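The Utensil Stand, Up Close

3 min read

I have wanted to give kitchen stands a gallery of their own ever since the drawer-versus-counter argument broke out under my last post. I'm on the counter side, loudly. A drawer full of whisks and ladles jams at the worst moment (usually with a sauce on), and a hanging stand puts every handle right where your hand goes looking for it. Plus they're handsome! I grew up with one in my aunt's kitchen in August heat, windows open, spoons chiming whenever somebody slammed the back door, and I still love that sound.

So here we go – two pictures of a stainless steel one, with my notes on each. Click through slowly, there's a lot to like in a shape this simple.

1. The base

A shallow polished dome with a thin raised rim running around it, and the post coming up out of the top. I could look at the way light bends over that curve all day. The rim is my favorite part, that bright little line along the lower edge. If you own one like it, dry the rim with a soft cloth after you wipe the dome, as drips love to settle there. 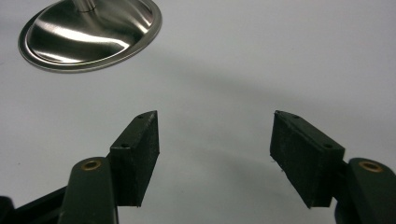

2. The crown and the whisk

Hooks all the way around, like spokes, with a round ball finial in the middle. I'm a big fan of a finial on a kitchen thing. It gives you something to grab when you want to shift the whole stand over to make room for a cutting board. 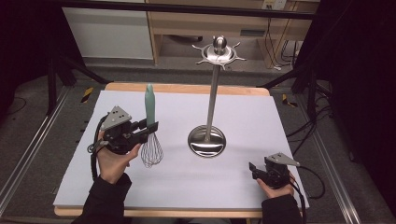

My rule for loading a stand is to start with the whisk. It's the bulkiest thing most of us hang, and once the ladle and the turner are up you'll be threading those loops through a crowd. A balloon whisk with a mint-green handle, like this one, should go up while all the hooks are still bare, so you can see how much elbow room it wants. Then put something flat next to it, and hang the heaviest piece straight across from it so the weight is shared. I've done it the lazy way, with everything heavy on the side nearest the stove, and the wobble drove me nuts for weeks.

Mine at home holds a whisk, a slotted spoon, a ladle and a potato masher that belonged to my mother. I moved it 9 inches to the left of the stove last year and it stays so much cleaner – less grease, less scrubbing, more cooking!

Posted by Nandi Mathebula

Comments

Nosipho Shabalala
Team counter forever. My whisk used to live in the drawer and I'd have to shake the thing to get it open. Love the green handle, too.

Gert Buthelezi
How do you keep fingerprints off the dome? Mine looks like a crime scene by dinner.

Nandi Mathebula
Gert, a drop of vinegar on a damp cloth, then buff it dry right away. And lift by the finial! That cut my smudges way down.

Karabo Makhubela
Still a drawer person, sorry. But I'd put one of these on a shelf just to look at it. Do you have any pictures of the wooden kind?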